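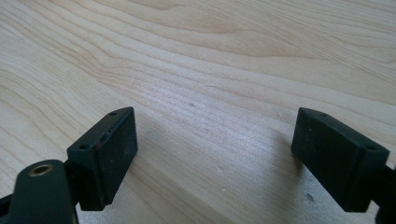 Caderno da oficina – 23 de dezembro de 2018

Tarefa: limpar e arrumar a bancada

Continuo com a pergunta de março: uma máquina já consegue tratar de uma mesa sozinha? Depois desta semana estou mais perto do sim do que alguma vez estive, e ando com uma vontade enorme de contar isto a toda a gente!

O tampo é de madeira clara, com veios compridos e ondulados, mais finos e apertados para o meio. Bonito de ver, péssimo para a visão. O detetor do Wendov toma as linhas mais escuras por fios ou migalhas e manda os dedos fechar sobre nada. Com o limiar em 500 apanhava veios a toda a hora; com 645 quase deixou de o fazer, mas passou a ignorar pintas pequenas, daquelas que uma pessoa limpa com a manga sem pensar. Falta um meio-termo. O Osian Rowlands sugere comparar com uma imagem do tampo limpo, e eu acho a ideia ótima (e barata).

Sombra: a pinça escurece a madeira entre os dedos, justamente onde interessa ver bem. Experimentar luz lateral antes de mexer no código.

Dedos: os blocos pretos já têm riscos e pó na face. Limpar antes de cada série. Ver também se a aresta de baixo roça no tampo quando a pinça desce inclinada – a Presport tem uma ponta mais macia no catálogo, pedir 2 pares.

Pegar em coisas com altura (copo, rolo de fita, chave de fendas) está quase resolvido. Hoje fez 30 tentativas seguidas com o rolo sem uma única queda, e confesso que bati palmas. Já uma folha de papel encostada à madeira continua a ganhar-nos sempre. Nós metemos a unha por baixo ou arrastamos até à beira; o arrastar parece-me ao alcance, a unha nem tanto.

Passar o pano fica para depois. O módulo da Jilleck mede força, mas ainda não sei se distingue nódoa de nó da madeira.

Por fazer:
– gravar o tampo limpo com três luzes diferentes
– repetir o ensaio do papel, arrastando até à beira
– devolver o paquímetro à Pritchard
– Osian: rever o limiar entre 500 e 645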